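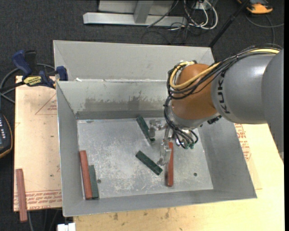
Figure 4. The bin-picking cell used on the open day, with red and green blocks in the front bin and the gripper lowered among them.

4.2 The open day as a test of the cell

Most of our trials were run with the door shut and only the authors present, and under those conditions the cell behaved well. The December open day at Maltach gave us a less forgiving audience. The arm (a KUKA, Figure 4) was to pick long and short blocks from one metal bin and set them down in the other, using the Brodine grasp planner described in Section 3. Between half past ten and four o'clock it made 649 attempts in front of up to 60 visitors at a time, many of them under the age of ten and none of them interested in our error bars.

Two effects are worth reporting. The first concerns blocks lying against a bin wall. The planner dislikes these, for sound geometric reasons, and leaves them until last. Visitors took the delay for sulking. Several advised the arm aloud, and their advice – to push the block away from the wall first – was better than the default strategy in Jerkow et al. We have since adopted it.

The second effect is that people wished to place the blocks themselves. Mercedes Usuga, who ran the afternoon session, allowed this whenever the arm was stopped, and the resulting layouts were a good deal nastier than those drawn by our random generator. Children in particular have a gift for corners. We therefore treat the open-day layouts as a separate set, called Rind, and report it beside the 1230 laboratory attempts in Table 2. The success rate on Rind is lower, and we suspect it is the more truthful of the two figures.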